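FOR IMMEDIATE RELEASE

31 March 2020

Kasten Readers' Circle declines to endorse "Best-Loved Childhood Books" list

PEKATPORT. The Kasten Readers' Circle will not put its name to the list of best-loved childhood books published this month by Hetcombe, the subscription book service. The Circle was asked to endorse the list and to display it at its two reading rooms, in Pekatport and Prosberg. It has read the list, read the notes that came with it, and said no.

Hetcombe says 901 readers took part. We have no reason to doubt that number. We do doubt what it is being used to prove. The readers were all paying customers of Hetcombe, they were reached through Hetcombe's own newsletter, and they were asked to pick from titles that Hetcombe had already chosen. All 12 of the books on the final list are in stock at Hetcombe and can be bought as a boxed set. A reader whose favorite was a battered library copy of something long out of print had no box to tick and no line to write on.

The word "best-loved" is doing a lot of work here. The question put to readers was "Which of these would you recommend to a family today?" That is a fair question, but it has very little to do with which book a person read under the covers at the age of eight. People recommend books they think they ought to recommend. They also recommend books they have seen on other lists.

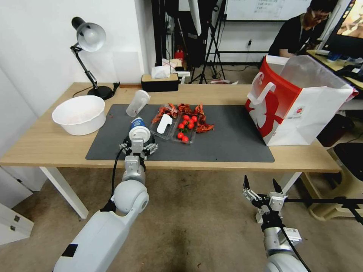

Crayfish and cherry tomatoes on the table, a lidded paper cup in the gripper.

The Circle has kept its own notes on childhood reading for some years, and they are a mess. Members write down the first book they bought, the first they stole from a brother or sister, the one they never gave back. Many can't recall the title. One entry reads, in full, "green cover, a fox, I cried." We would be embarrassed to rank these notes and we have never tried. They do suggest that the books people hold on to are often minor ones, sometimes bad ones, and that the copy itself matters as much as the story. Price stickers get mentioned. So do inscriptions from aunts.

None of this can be found in the Hetcombe list, where every title is a safe one. The Circle has nothing against those titles. Most of our members own several of them. But a list of books everybody has already heard of, sold by the firm that drew it up, is a catalog, and we would have been happier to see it called that.

We also asked Hetcombe 6 questions in writing before making up our minds. Among them were how the starting titles were picked, whether publishers paid to be included, and how ties were settled. Hetcombe answered two of the six. On the matter of payment, it told us that its arrangements with publishers are confidential. Readers can make of that what they like.

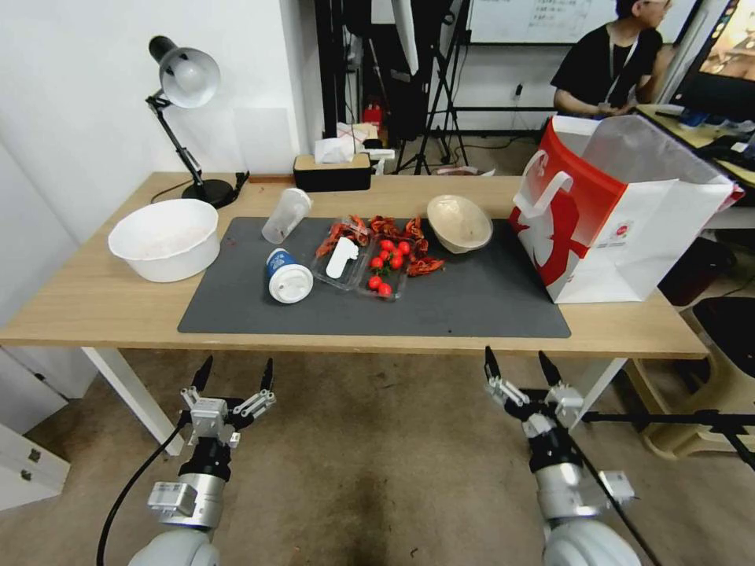
What the Circle will do instead

The Circle is inviting readers in Pekatport, Prosberg and the towns between to send in a short account of one childhood book. It may be a book you loved, or one you were made to read and have resented ever since. There is no list to choose from. Accounts can be a paragraph or a page. Spelling will be left as it comes.

The accounts will be bound and kept at both reading rooms from June, where anyone may read them. They will not be scored or counted, and no winner will be named. We make no claim that the people who write in will be typical of anyone but themselves.

Accounts may be handed in or mailed to either reading room. Please put your name on the cover sheet only if you want it kept with your account. Copies of books should not be sent, as we have no safe way to return them.

If Hetcombe chooses to publish its starting list of titles and answer the remaining questions, the Circle will look at the matter again. We are not holding our breath.

About the Kasten Readers' Circle

The Kasten Readers' Circle is a membership group for people who read and keep books. It runs reading rooms in Pekatport and Prosberg, sells nothing, and takes no money from publishers or booksellers.

Press inquiries: Kasten Readers' Circle, Pekatport reading room

ENDS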